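Looking after your car's battery through the cold months
Posted by Stuart Rowbotham, February 24, 2023

My neighbour knocked last week to ask if I had any jump leads, and it set me thinking about how many of these little breakdowns can be headed off with a few minutes in the garage on a Saturday-ish sort of afternoon. So I've put down what I do with ours, which has had the same battery since we bought it and still starts on the first turn most mornings (touch wood!).

Start with the terminals. If you see a pale, crusty bloom on them, that's corrosion, and it will come off nicely with warm water, a spoonful of bicarbonate of soda and an old toothbrush. Engine off, keys out, gloves on, and undo the negative lead first. I always say it out loud while I'm doing it — negative off first, negative on last — and my wife thinks I'm talking to the car. Dry everything well with a rag before you put the leads back, then smear on a little petroleum jelly.

Do check that the clamps are snug. You shouldn't be able to twist them by hand. I once spent a whole November blaming the alternator on our old estate when all it wanted was half a turn with a spanner, and I'd already got as far as ringing Plulow Motors for a price.

If you're bringing small parts indoors to clean, clear a decent bit of table and put down newspaper first, as that white powder gets everywhere and it isn't kind to varnish. 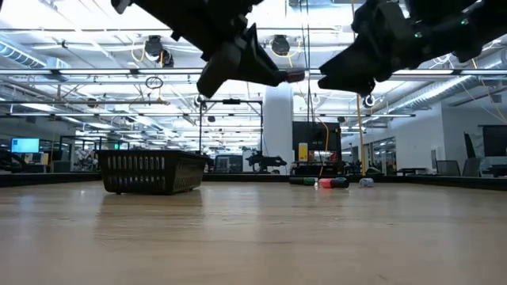
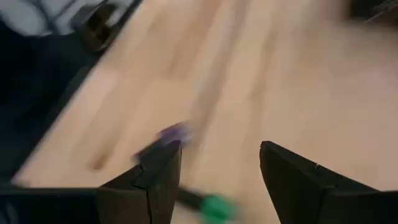

Now, charging. Short trips are the real trouble in winter. A run to the shops and back with the heater, lights and rear screen all going takes more out than it puts in, so try to give the car a proper 20 mile drive once a week if you can manage it. If you can't, a smart charger is a very good thing to own. Mine is a Nostico, bought second-hand, and it simply sits on the garage shelf until it's wanted. Read the booklet before you plug anything in, keep the garage door open while it's charging, and never try to charge a battery that's frozen, cracked or leaking. That one goes to the recycling centre, upright, in a plastic tray.

A few smaller things I've picked up over the years:

Turn off the heater, radio and lights before you switch off the engine, so they aren't all pulling at once next morning.

Look in the boot. The little lamp in ours stuck on for 2 nights and flattened the lot.

Unplug phone chargers and dash cams when you park up, as some of them carry on sipping away.

Write the fitting date on the battery with a paint pen. You'll be glad of it when the garage asks.

If you do need a new one, take the old code with you and compare prices. I was quoted £111 at one counter and a good bit less at Magbanua Spares down the road, for the same size and the same guarantee. Ask whether fitting is included, and on a newer car with stop-start, ask whether it needs registering to the computer as well.

Next time I'll get on to wiper blades, as I've been promising to since before Christmas.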